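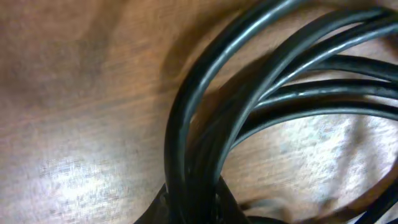

Dušan Golob

Plesesine: two-arm cable handling, teleoperated

Version of Feb 12, 2023

Plesesine is a set of teleoperated demonstrations in which two small arms work on a black cable lying on a wooden table. It was recorded to train policies that act from camera views and joint positions. The set holds 200 episodes. All were driven by a person; none come from a policy or from simulation.

Task

An episode starts with the cable dropped on the table in a loose coil. The operator picks up one strand with each gripper, opens the coil by drawing the arms apart, and lays the cable back down. The episode ends when both grippers have let go and the arms are back at their rest pose. The operator ends the recording with a foot pedal.

The coil is made by hand before each episode and is never made the same way twice on purpose. Strands cross, bunch up and stand off the table. Either end may be hidden under the loops. Policies should not rely on finding the connector.

Views

Each episode has a wrist view and an overhead view of the table. The wrist view sits close to the cable and often shows neither end of it. Glare on the wood can wash out the grain, and strands near the gripper go soft in focus. Exposure was locked for the whole set. We did not correct color.

The overhead view covers both arms and the space between them. Use it for the layout of the coil and the wrist view for the choice of strand.
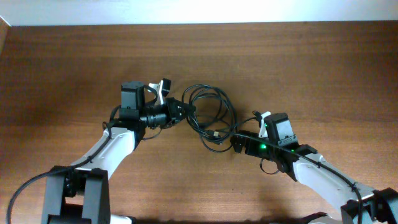 Files

episodes/ one folder per episode, numbered from 0
episodes/N/wrist.mp4 wrist view
episodes/N/head.mp4 overhead view
episodes/N/state.csv joint positions and gripper opening, both arms
episodes/N/action.csv commanded positions, same columns as state.csv
episodes/N/meta.json operator code, outcome, split
calib/ camera calibration, one file per camera

Rows in state.csv and action.csv share a time column. Video frames are matched to the nearest row by the loader. Do not match by frame index, as dropped frames are not padded.

Outcome labels

Every episode is marked clean, retry or fail. Clean means each gripper held its strand on the first close. Retry means at least one gripper closed on air or lost the strand and the operator tried again. Fail means the episode ended with the coil still closed. 57 episodes are marked retry. They are kept in the training split, where they are the only source of recovery motion. Filter on the outcome field to leave them out.

Loading

The Ultano loader reads the folder as is:

from ultano import load
ds = load("plesesine", split="train")

Set views=["wrist"] to skip the overhead video.

Known problems

Left and right are named from the base side of the table.

Gripper opening is logged as raw motor position. Zero does not mean the same width on both arms; apply the offsets in calib/grippers.json.

Only one cable was used. Results on thicker or stiffer cable have not been tested.

Changes

A second cable type is planned for May and will ship as a separate set under the name Wutham. Episode numbers in Plesesine will stay fixed.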